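Household Odds and Ends, notes on the set

Hi, and thanks for downloading! I put this list of things together with Tomomi Fujimoto, mostly from our own kitchen drawers. There are 104 items in all, and I've tried to keep the names plain — "scoop," "cloth," "bottle" — so you can search the list without guessing what I was thinking.
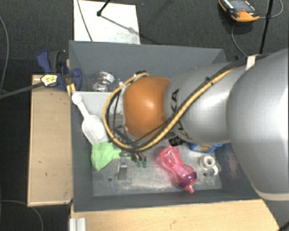
Photo: Shota Sasaki / Jutivach

The white scoop goes under "kitchen," long handle and all. The light green cloth was harder! I filed it under "fabric" and left it crumpled in the notes, because folded cloths have their own entry. Clear glassy things are a group of their own, and the pink bottle is under "bottles" (easy one).

Found a name that's wrong? Write to Tomomi, she keeps the master list. Version 6 is the current one.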